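The backtest is not your friend

I have a strategy that made 738 percent over seven years. It trades crude, it has a lovely smooth equity curve, and it has never placed an order with real money. I keep the chart the way other people keep a photo of a boat they don't own.

The trading forums are full of these charts. Somebody on the Vollivlow board posts one every week, usually with 69 percent winners, and the replies are always the same. What broker? What spread? Can I have the code? Very rarely does anyone ask how many versions were thrown away first. In my case it was 300, and I stopped there only because it was May and the weather had improved.

Try 300 sets of numbers on the same stretch of history and one of them will look brilliant. Of course it will. You've held a contest and then acted surprised that it had a winner. The optimizer in Skarkeck even turns the winner's row green, which I consider an act of hostility toward its own customers.

Then there's the matter of costs. My curve assumed I'd be filled at the price on the screen, at any hour, in any size, including the minute after a big report. When I put in a spread I've seen my broker charge, most of the 738 left quietly. I added slippage and the rest went after it.

People respond to this by buying things. A faster server, a better data feed, the Van Wyk indicator pack with its eleven kinds of moving average. I've done it too. A bad rule running on a quick machine is still a bad rule — it just loses earlier in the morning. 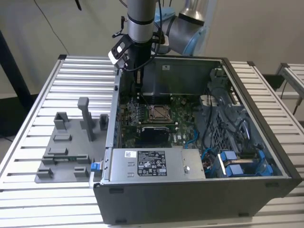 What I'd do instead

Lock away the last two years of data before you start, and look at them once. Write down every version you test, even the embarrassing ones. Double your costs. If there's still a profit, trade the smallest size your broker allows and leave the settings alone for six months.

I'm in month two. It's down a little.

Contact Nustside | © 2026 Nustside | Back to top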